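Multport prometía mensajes que se borraban solos y Remedios Sepúlveda no se lo creyó. Había probado ya tres aplicaciones de chat que prometían lo mismo, y en las tres acabó encontrando sus conversaciones en alguna copia de seguridad.

—Tenemos cifrado propio —le dijo Hüsnü Keskin por la pantalla.

—Propio —repitió ella, y lo apuntó entre comillas.

Keskin habló de Omoregie, el servidor central, como quien habla de una catedral. Habló de la oficina de Skomcombe, donde trabajaban 70 personas. Remedios le pidió el informe de la auditoría. Él le mandó una pegatina animada de un zorro con el pulgar levantado.

Aquella noche instaló la aplicación en un teléfono viejo y escribió a Liesbeth Michiels: «Esto se destruye en 2 minutos, según dicen». Liesbeth contestó con un audio larguísimo sobre su hermana.

Esperó. La pantalla quedó en blanco. Abrió entonces la carpeta de archivos temporales y se sirvió un café.

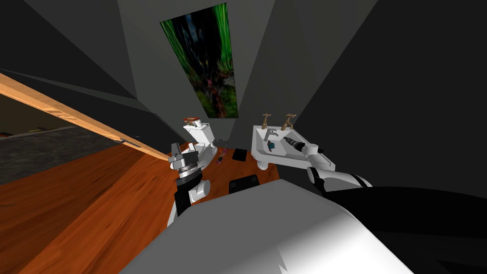 ¿Qué había en la carpeta?

El audio de Liesbeth, entero, y 157 zorros con el pulgar levantado.

Remedios desinstaló Multport y llamó a Liesbeth por el fijo.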